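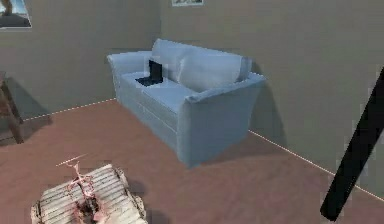
Mesfin Alemneh

March

The Long Form

The letter from the county said that Rakiya Onyeka owed 817 dollars on a boat. She had never had a boat. She read the letter at the kitchen counter, put it under the fruit bowl, and went to work.

That night she took it out again. The boat was registered to her father, at her address, and was being kept at a yard in Plelum. The fees had not been paid in 28 months. Her father had been dead for nearly all of that time.

She called her cousin Femi.

"Did Dad have a boat?"

"What kind of boat?"

"It doesn't say. It says vessel."

Femi was quiet for a while. She could hear his television. "He used to talk about one," he said. "When we were kids. I didn't think he'd go and buy it."

Plelum was two hours north on the state road. She drove up with the letter and the death certificate and a sandwich. It had rained, and the fields on both sides were full of standing water. She listened to a program about taxes until the signal went.

The yard was behind a gas station. A woman came out of the office wiping her hands on her jeans. She said her name was Ese Anozie and that she had taken over the yard last spring, so if it was about something older than that she might have to look it up.

"It's older than that," Rakiya said.

Ese looked at the letter. "Oh, the Jiteneo," she said. "Come on."

They walked past boats on stands and boats on trailers, some wrapped in white plastic. The ground was gravel and then it was mud. At the far end, against the fence, was a small wooden sailboat with a gray tarp over it. Ese untied one corner and folded it back. The paint on the hull had come away in strips. On the stern was the name, JITENEO, in letters that got smaller toward the end where he had run out of room.

It was the name of the street her father grew up on. He had mentioned it maybe twice.

"He did the lettering himself," Ese said. "There's a note about it in the file. The last owner of the yard offered to have it done and he said no."

"Did he sail it?"

"I couldn't tell you. Kagiso might know."

Kagiso Maluleke was in the shed, sanding a rudder. He was older than her father would have been. He took off his mask when Ese explained, and shook Rakiya's hand, and left dust on it.

"He came up once a month," he said. "Saturdays were too crowded for him, he came when it was quiet. He'd scrape a little, paint a little. Then he'd sit in it."

"On the water?"

"No. Right there on the stand. He brought a thermos."

"For how long?"

"All afternoon. I asked him when he was putting her in, and he said next year. I asked him again the next year." He put the rudder down. "He couldn't swim, you know."

She did know. He had sat on a towel in his shoes at every beach they ever went to.

Kagiso brought a ladder over and held it while she climbed. There was a bench along one side, and a rusted coffee can with three brushes in it, and a paperback swollen up to twice its size. She sat on the bench. From there she could see over the fence to the lake, which was gray and had small waves on it. A truck went by on the road. She stayed until her feet were cold.

In the office Ese told her what could be done. She could pay what was owed and keep the boat where it was. She could pay and have it hauled. Or she could sign it over to the yard, and they would forget the fees and break it up for parts, although there weren't many parts.

"People mostly sign," Ese said.

"Is there a form?"

"There's a short form and a long form. The short one is if you're giving it up."

Rakiya looked at both. The long form asked for the length of the vessel, the make, the color of the hull, and the name of the person responsible. She borrowed a pen. For the length she had to go out and ask Kagiso, who called back from the shed without looking up that it was 18 feet.

She wrote that down. Under color she wrote green, then went to the window to check, and crossed it out and wrote green and white. She wrote her own name on the last line and paid with her debit card.

On the way home she stopped for gas and called Femi.

"So what is it?" he said.

"It's a sailboat. It needs paint."

"Are you selling it?"

"I'm going back up next month," she said. "Do you have a thermos?"

He said he had one somewhere, but the lid leaked.

3 comments

nirkudon_reader
My uncle had a car like this. Under a cover in the barn for my whole childhood. He used to go out and listen to the radio in it. Thanks for the story.

T. Khoo
I liked the lettering getting smaller. I'd have liked a little more of Kagiso, he seemed like he had more to say.

marshgrass
Eight hundred for more than two years of storage is a bargain, our yard would have sold it after six months! Good story though. I thought for sure she was going to sign the short one.

More fiction

The Dentist's Other Office
Nirkudon, Population Falling
What We Kept in the Freezer
A Week at My Sister's
Left Turn at the Mill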